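Speaker notes: Can the robot do my towels yet?
By Sze-wing Chiang
August
Print this page | E-mail this page

1. Opening

Say hi, thank Stodum for the room. Ask for hands: who folded laundry this week? Who enjoyed it? (Wait for the laugh. If there isn't one, move on fast!)

My mother ran the folding table at a laundry for 13 years and she could do a hand towel while arguing on the phone. So when people ask me if machines can do chores yet, I go straight to the towel. One square, laid out flat, two grippers. It's about the easiest job in the whole house, and it's still a hard one. 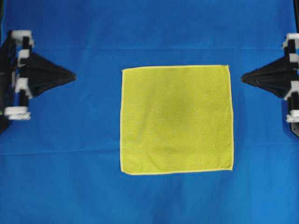 Yeh objects at this point that a towel already lying flat is the cheating version, and that the real chore starts with a wet knot at the bottom of the washer. I think that's fair, and I want to say so out loud. Finding a corner in a heap is a different problem, and cloth never lands the same way twice.

2. Two hands are better

Slow down here. A mug keeps its shape when you grab it. A towel changes shape everywhere at once, so both arms have to agree on where the cloth is going. Talk about tension: pull too little and it sags, too much and it slides out of the fingers. Show how I do it with the dish towel from my bag (bring the dish towel!!).

Next slide has the yellow one in a long, narrow strip with a gripper at each end.

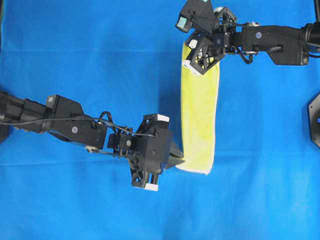
3. So, yet?

My answer is "some of it, on a good table." At Prurlow they hand-fold 42 shop towels a shift and I wouldn't swap those people out. Sorting bins, maybe. Fitted sheets, no way, I can't do those either.

Leave 11 minutes for questions. Get the clicker back to Flerkel.

Last updated: August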